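Home | Syllabus | Notes | Readings | Contact

Housing and Everyday Life
Notes for week 9 - where the bedroom came from
Ubaldo Dal Bello
11/14/19

Picking up where we stopped. We had the one-room house, fire in the middle or at one end, everyone sleeping near it. Question from last time was when sleeping gets a room of its own. No single date. Depends on money, climate, how many people, what they burned for heat.

Three things to keep apart, people mix them up on the midterm:
- a room where somebody sleeps
- a room used only for sleeping
- a room where one person sleeps alone
First is ancient. Second is much later for most families. Third is later still, and in plenty of places it never became the norm.

Beds before bedrooms. For a long time the bed is the private space, not the room. Curtains, box beds, beds built into a wall with doors. A good bed was one of the most expensive things a household owned, shows up in wills before almost anything else. Parents leave it to a named child. So when you read an inventory and it lists a bed in the parlor, don't assume they were poor or short of space. The parlor was the best room, the bed was the best thing, they go together.

Rooms in a row. Older big houses often have no hallway. You get to the third room by walking through the first and second. Means servants, kids, guests all pass through where you sleep. The hallway changes this more than any piece of furniture does. Once there is a hall with doors off it, a room can be a dead end, and a dead end can be shut. Look at the two floor plans in the packet, the Stumcombe farmhouse before and after the rebuild. Same outside walls. Hall takes a strip five feet wide out of the middle and every upstairs room gets smaller. They thought it was worth it.

Heat. Keep coming back to heat. An upstairs room with no fireplace is cold half the year, you go in there to sleep and you leave. Nobody reads in bed in a room like that for long. Stoves help, then central heating changes what the room is for. A warm bedroom can be a study, a playroom, a place for a teenager to be away from everyone. Compare the Lonen interviews - the older people talk about dressing under the covers, the younger ones talk about closing the door. One generation apart.

Light, same story but smaller. Skip if we run out of time.

Company housing - the Gikside case. Long one, will be on the final. Mill puts up houses in a hurry, 3,000 workers to put somewhere, four plans repeated street after street. Managers wanted separate bedrooms for parents, boys and girls. Moral argument mostly, some health argument. The plans say bedroom 1, bedroom 2, bedroom 3. What families did was different. Letters to the housing office, the ones we read in section, show front bedroom rented to a lodger, parents in the back, all the kids in the third on two matresses. Rent was high, a lodger paid a good chunk of it. Company sends inspectors in July, families move the lodger's things out for the day. So: a plan tells you what the builder hoped for. It does not tell you who slept where. Write that down, it is the main point of the week.

Minimum sizes. Housing rules start to put a number on it. Gikside used 80 square feet for the smallest bedroom, 100 for the parents' room. Where does a number like that come from? Partly air - the old worry about breathing used-up air at night. Partly furniture - a bed, a chest, space to open the door. And partly what the builder would agree to. The air argument goes away later and the numbers stay. Common pattern with rules in general, the reason goes and the rule is still there.

What small size does to a room:
- bed goes against a wall, often in the corner, so one side is hard to get to and making it is a pain
- door swing eats floor. Sliding doors and curtains in the smallest ones
- things go up the walls or under the bed
- one window, if that, and the bed ends up near it, drafts or not
- any second use (homework, sewing, ironing) happens on the bed itself

That last one matters. In the Quách diaries, the bed is a desk, a sofa, a folding table for laundry, a sickbed, a place to wrap presents. She calls it "the big table" at one point. Shared with two sisters till she was grown. Read the whole of the second notebook, not just the excerpt, the excerpt leaves out the winter.

Whose room is it. "My room" is a pretty new phrase for a child. Follows smaller families more than bigger houses - fewer kids, same number of rooms. Posters, locks, knocking before you come in. Ask your grandparents if you can, two or three questions, bring notes to section. Who shared with who, when did they first sleep alone in a room, did the door close.
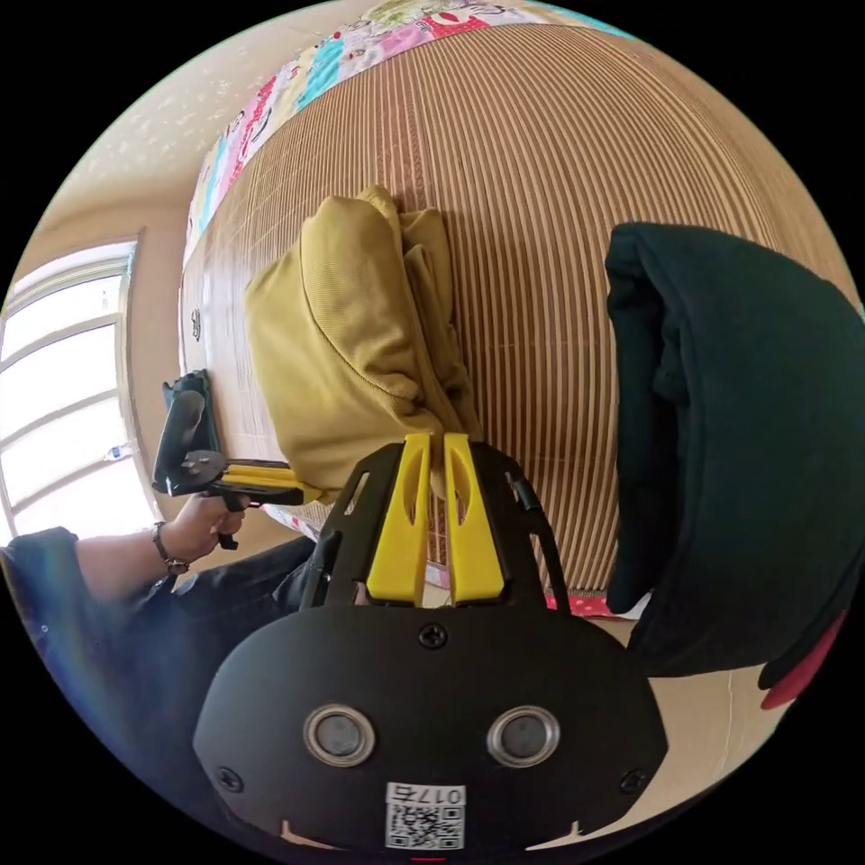 Then the swing back. Rents go up, grown children stay home or come back, the spare room turns into an office, the office gets a bed in it again. Same square feet, and the label on the plan still says bedroom 2. For next week read the Lonen interviews to the end and finish the Gikside letters. Floor plan excercise due at the start of class, on paper please, pencil is fine - draw where you slept at age ten, doors and windows included.

Related notes
Week 7 - Kitchens, cooking and the back door
Week 8 - One room, one fire
Week 10 - Lodgers, boarders and the rent
Week 11 - Bathrooms move indoors
How to read a household inventory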